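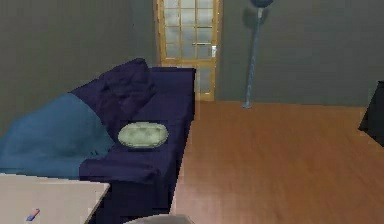
Source: Falura image library

Plutthorpe Sessions

The Plutthorpe Sessions are a series of live recordings by the Canadian dream pop duo Eso, made in the band's rented house in the village of Plutthorpe and released on the small label Pan. The set runs to eight songs and 44 minutes, and it remains the favourite of many long-time listeners, who prize its warmth, its long fade-outs and its gloriously wobbly organ sound.

Background

Eso had already put out two studio albums before the sessions, both built up slowly from layered synthesizers and drum machines. The songs had changed a great deal on tour, growing louder and looser, and the duo wanted to catch them in that shape before starting anything new. Pan agreed to pay for a week of recording in April.

Recording

Everything was played live in the living room, with vocals and keyboards at one end and guitar amps down the hall. The duo kept 36 takes in all, most of them cut after dark when the road outside was quiet. A passing truck can still be heard near the end of "Harbour Light", and fans have grown very fond of it.

The organ, a second-hand home model with a built-in rhythm box, appears on nearly every track. Its bossa nova setting drives the opener, "Grey Weather", at a speed well above the studio version, and the result is a thrilling six minutes – the guitar doesn't come in until the halfway point, and when it does it swallows the whole song.

Release and reception

Pan first issued the sessions on cassette, followed by a vinyl pressing with the running order changed to fit the sides. The cassette order, which closes with the hushed "Neighbours", was restored for the download edition. Reviews in the music press were warm, with particular praise for the harmonies, which had often been buried on the earlier albums.

Several of the arrangements stuck. Eso still play "Grey Weather" at the faster tempo, and the organ has travelled with them on every tour since.

See also

Eso discography
Pan (record label)
Dream pop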